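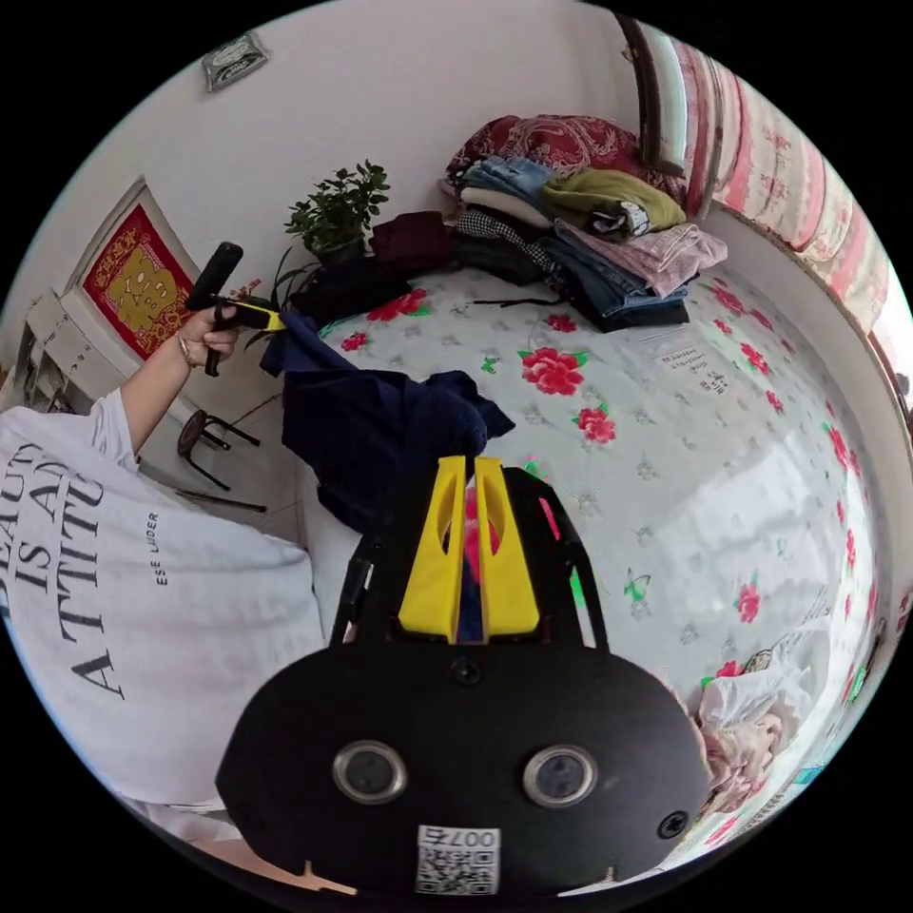
Hi all,

Natalie Hartley wrote on 29th March:

> Before we lock the handheld capture rules I'd like section 4 cut down. Twelve clauses on garment handling is too many for people working in their own bedrooms. Can we lose the one on paired labels, and the one on starting piles?

Happy to lose most of it, Natalie, but I'd fight for the labels! In February Tharindu went through the 838 folding episodes from Jidonville and 397 of them had left and right swapped in the metadata. All fixable – it just ate a week we'd set aside for the Brisedska lot. A code on the housing costs next to nothing, and my vote is that the rule stays a "must".

Starting piles I'm softer on. The current wording wants every garment dropped from the same height, which is a bit silly on a bed. I'd swap it for "leave it crumpled, don't pre-smooth the sleeves" and be done. Knits especially, they behave nothing like denim and we've got hardly any of them.

Also, patterned sheets. Sota wants plain ones only. I reckon that's wrong for a home standard (my own doona cover is hideous and I'm not buying a new one for a robot), so I've left it as "note the bedding in the log". 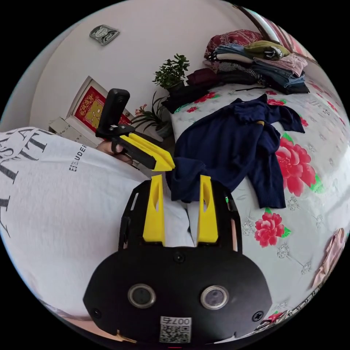 Do both grippers have to be in view for the whole episode?

Only while either one is touching the garment, plus the sync at the start.

I'll put that into 4.6 unless someone yells. Leanne, could you check it against the Satine wording? I think theirs still says 80 per cent of the episode and I'd rather we matched or said why not.

Cheers,
Yaroslav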